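Grekance Parts Board for Desktop Computers

Wall and bench holder for processors, memory modules and small parts
Made by Amalum
Colour: grey
Sold singly, cables and computer parts not included

When a desktop computer is taken apart for repair, the small pieces are the ones which go missing. A processor is put on a book, a memory module goes under a paper, and later somebody leans on it. The Grekance board gives each piece its own place while the case is open on the bench.

The board has pockets and slots in different sizes. You can fix it upright on an aluminium profile wall or on a plain workshop wall. Screws for plain walls are in the bag. For profile walls please order the Fliltico fixing set, because the nuts are a different size.

Weight it can carry: 2,000 grams
Fixing points: 100 mm apart
Price per board: 70 dollars, tax included
In stock: almost 200 boards

Using the board

Take out the memory first, then the processor. Hold the processor by its edges and do not touch the contacts. Old thermal paste should be cleaned from the metal cover before the processor goes to its slot — paste in the slot is slow to remove, and it will dirty the next part you put there.

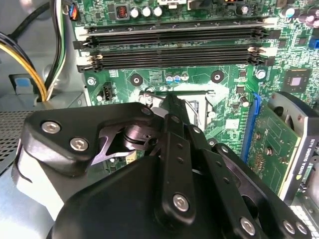
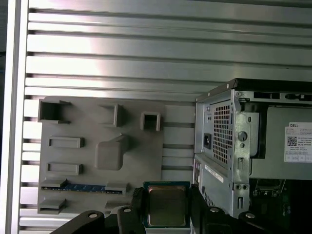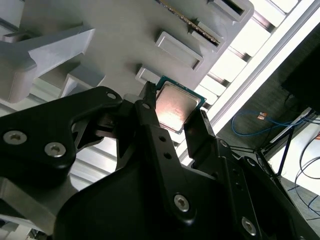 The slots are kept shallow on purpose, so the part is easy to take again with two fingers or a tool. A long memory module needs more support than this, and for that reason the holder near the bottom of the board has a clip at each end, as with the blue module in the second picture. Put the module in straight and do not press on the chips. The open pockets higher up are for screws, caps and other small things.

Clean the board with a soft cloth and a little alcohol. Please do not use hot water — the plastic can bend.

Orders are sent from the Athanasiadis warehouse. Boards can be returned if they are unused and the screw bag is still closed.

Page updated 7 August 2018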